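Cleaning a desk mat and mouse, and looking after the table underneath

If you work at a varnished table instead of a proper desk, the mat and the mouse collect skin oil, crumbs and whatever was on your sleeve. The varnish gets dull in the spot where your wrist sits. A clean once a month in winter and once a fortnight in summer keeps it under control.

What you need

Two microfibre cloths, one for damp work and one for drying
Dishwashing liquid, the plain sort
A soft toothbrush
Wooden toothpicks
Cotton buds
A small bottle of isopropyl alcohol
A bucket or laundry tub, lukewarm water only

Keep the alcohol away from the table. It will soften some varnishes and leave a cloudy patch. Do the mouse over a tray or an old tea towel on the kitchen bench.

Clearing the top

Take everything off the mat and shift the mat to one side before you start on the table. Grit gets trapped under the edges, and dragging a mat across it puts fine scratches in the finish. Lift it with two hands. Wipe along the grain with a barely damp cloth, then dry straight away with the second one. Look at the surface from a low angle with a lamp on. Smears show up in the reflection that you won't see from above.

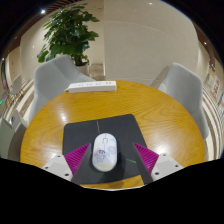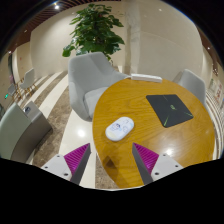
Mats first, as they take the longest to dry. Check what yours is made of before wetting it. Cloth-topped mats with a rubber back can go in the tub. Leather and cork ones can't, and get a damp wipe only. On a dark mat with a printed design, like the charcoal one with the green lines, go lightly with the toothbrush over the printing and test a corner first. Fathima Seneviratne scrubbed the logo clean off her Enska mat in one go, so I'd keep to the flat of the bristles and small circles.

Washing a cloth mat

1. Run a few centimetres of lukewarm water into the tub and add a small squirt of dishwashing liquid.
2. Lay the mat in flat, face up. Don't fold it or roll it tight.
3. Brush the whole surface, with extra time on the wrist area.
4. Rinse until the water runs clear. Leftover detergent makes the surface tacky and the mouse will drag.
5. Press the water out between two towels. Don't wring it.
6. Dry flat on a rack in the shade, out of direct sun. Allow up to 2 days in cold weather.

Never put a damp mat back on varnished timber. Moisture under rubber has nowhere to go and you'll get a white bloom. If you already have one, leave the spot uncovered for a week before trying anything else, as faint marks often fade without help.

Some rubber backings also react with varnish over time and go sticky or leave a stain the shape of the mat. Cut a piece of felt or thin cork slightly smaller than the mat and put it underneath. Otherwise move the mat every few weeks.

Cleaning the mouse

Turn it off and take the battery out, or unplug it if it's on a cord. Run a toothpick along the seams and around the wheel, turning the wheel a bit at a time. Dirt packs in hardest there. Follow with a cotton bud dampened with water, squeezed so it doesn't drip.

For the shell, use a cloth with a drop of dishwashing liquid. Alcohol is fine on plain plastic but can lift printed pictures and stickers, so on a mouse with a cartoon or other decoration stay with soap and water. The feet underneath can be wiped with alcohol. Use a dry cotton bud for the sensor window and don't poke at it with anything hard.

White plastic yellows with age and handling. If soap doesn't shift the colour, it's probably in the plastic and you're better off leaving it. Hatem Berrada tried a whitening toothpaste on his and took the gloss off.

Round tables

A round top gives you less room at the sides than you'd expect. Keep the mat well in from the rim so your forearm is supported and the corners don't hang over. Long narrow things, pen boxes and the like, can go at the far side where your arms don't reach anyway. Felt pads under anything with hard edges will save the varnish.

I go over ours with a plain furniture wax in January and July. Use very little, buff well, and leave it overnight before the mat goes back. Wax that hasn't hardened will transfer to the backing and the mat will slide.

Reader notes

Stella Tanui uses an old flannelette pillowcase for the final buff and reckons it leaves less lint than microfibre.

Gladys Kimaro asked about silicone spray polishes. I don't use them on timber. They make later repairs to the finish difficult, and the mat won't stay put.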